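Nanami Tanabe
Friday, October 3, 2025

1/ ok thread because three people have DMed me about renting in Demham and I am tired of typing the same thing. this is everything I learned moving out of one place and into another since May. not a lawyer. barely a tenant

2/ start with the condition report. do it the day you get keys, before the couch goes in. the agent's version said "walls good throughout" and that was the whole entry for the lounge. I wrote half a page. every scuff, every old hook, which window sticks

3/ picture hooks. ask in writing BEFORE you hang anything. my old agent wanted $300 for patching a wall I never touched, and the only reason I didn't pay is an email from the week I moved in. keep the email. keep all the emails. and yes the Star Wars poster is staying up, crooked or not 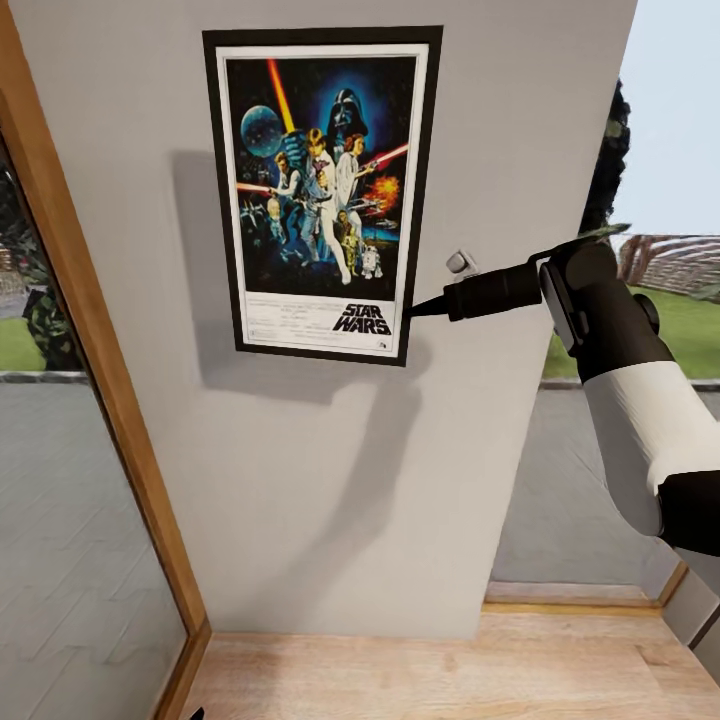 4/ BOND
Mine was 3,000 all up, which hurt. lodge it properly and get the reciept number yourself, don't wait for the agent to forward it. when you leave, put the claim in the same day you hand back keys. I waited a week to be polite. do not be polite

5/ oh and if you're sharing, get every name on the bond. my old housemate wasn't on it and sorting that out took 2 forms and a lot of texts at dinnertime

6/ CLEANING
"professional clean" in the lease made me panic. read your actual lease. mine said carpets only. did the rest myself over a Saturday with a bucket and bicarb. oven was the worst, as always. rangehood filters go in the sink with very hot water and dish soap, leave em while you do the bathroom

7/ anything timber, go easy. barely damp cloth, wipe along the grain, dry it straight after. I used a spray from the servo once at a previous place and had a cloudy patch for the rest of the lease 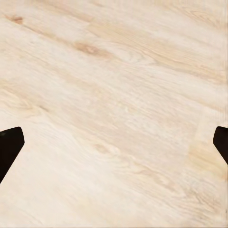

8/ anyway utilities. book the disconnection for the day AFTER you hand back keys or you'll be vacuuming by phone torch. internet takes the longest, ring them first. I went with Clerer, took ages, works fine now, no complaints apart from the hold music

9/ movers. got quotes from Imano and a bloke with a ute. went with the ute. 4 hours, cash, he wrapped the fridge in my doona without asking but nothing broke. if you've got stairs tell them on the phone!! they do ask and they do charge

10/ boxes are free behind the bottle shop on Fan Street, go in the morning, they're crushed by lunch. wine boxes for books, never the big ones. I know everyone says this. I still filled a big one with cookbooks

11/ unpack the kitchen first. kettle, one pan, one good knife, tea towels. everything else can live on whatever bench or floor it landed on for a month, mine did and I still ate dinner

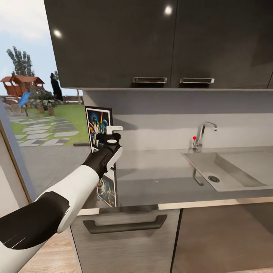
12/ last bit is repairs. put every request in through the portal even if the agent says "just text me". texts vanish. mine had a dripping laundry tap from day one and the portal date is what got the plumber out

13/ also routine inspections, they have to give you notice and it has to be written. you can be home for it. I make a cuppa and hang around, they're in and out pretty quick

14/ if I forgot something reply and I'll add it tonight. no I don't know of any two bedders going near the station, sorry, I'd of taken it myself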